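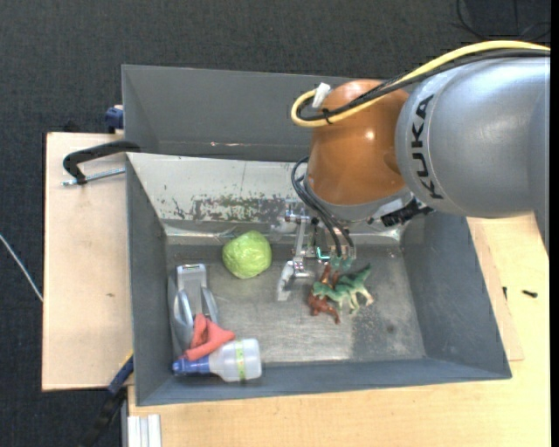 The family court in Plomadby holds an open day every October, and after eleven years of appearing there for one side or the other of a marriage I thought I might go in by the front door for once, as a member of the public, with a sticker on. The sticker said GUEST. My partner in the firm, Hammad Afridi, got one that said HAMMAD, which he put down to better handwriting. We joined the tour behind a group of paralegal students and were led off to see the places we normally pace about in. I have had divorces that went the way of that yellow cable, up over the top, across the joint and back on itself in a tight loop, and it was pleasant to walk the same corridors with no file under my arm and no client asking me how much longer.

First stop was the filing office, where we were shown the new intake system, Tudus. It replaces the old one, which replaced paper, which as far as I could see is still there in the cupboard. You can now file a petition from your kitchen at 2 in the morning, and judging by what lands in my inbox, people do. The clerk giving the demonstration entered a made-up divorce between two people called Pat and Chris. She got as far as the division of the lake house before the session timed out. A student asked who was getting the boat. It was the best question of the day and went unanswered.

Then upstairs to the mediation suite, renamed the Yeoh Rooms and repainted in a green I would call institutional mint. There are 8 rooms, each with a round table, so that neither spouse sits at the head of it. I have seen couples spend a quarter of an hour establishing where the head of a round table is. (Facing the door, apparently.) The chairs are new and do not roll, which I took to be the voice of experience.

The main talk was by Izzati Govindasamy, a mediator I have sat across from many times and never once heard finish a sentence uninterrupted. Given a microphone she turns out to be very funny. Her subject was prenups and why couples bring them up so late. The shortest gap she had come across between signature and ceremony was 16 hours, and the groom had wanted to do it at the rehearsal dinner. Her advice was to have separate lawyers, full financial disclosure and a calendar. I wrote down "calendar" and underlined it.

Lunch was sandwiches in the jury lounge, with a table from Fevisia, who sell a shared schedule for divorced parents. I came away with three of their pens. The man on the stand said the most disputed entry is Halloween, ahead of Christmas, and I believed him at once.

We skipped the courtroom tour, having seen it, and were back at the parking garage with 59 minutes on the meter. Hammad wore his sticker into an afternoon client meeting. The client called him Hammad throughout, and he has asked me whether the court would let him have a few more.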